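Escrow shortage, round two

June 2018

Quick one tonight, I have laundry going. Got the escrow analysis letter from Pasichnyk (they service our mortgage now, used to be Plelell, loan got sold in the spring). Payment goes up to 1358 a month. Rate is fixed! Didn't matter. Property tax went up, insurance went up, so the escrow account is short and they want it made up over twelve months.

You can pay the shortage in one check. Did that last time. Payment still went up, just by less, becuase the new tax bill is the new tax bill. Took me two phone calls to get that through my head. 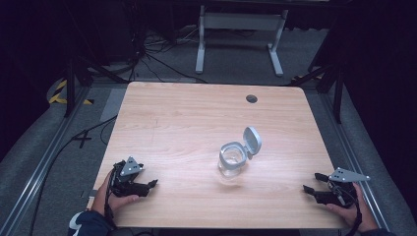

Siamak Ebrahimi wrote in after the last post to say I should check the insurance line first. His servicer had been projecting off an old premium, 500 too high, and once he faxed the new declarations page they reran the whole thing and the increase mostly went away.

So I checked. Ours is right, sadly. But the county has us down without the homestead exemption, which we filed for and which I have the stamped copy of. Somewhere. Worth around 70 a month if they fix it.

Calling the assessor in the morning. Then Pasichnyk again, hold music and all. Also shopping the homeowners policy, deductible is 2000 now and I might go higher, havent decided. Will post the numbers when I get them.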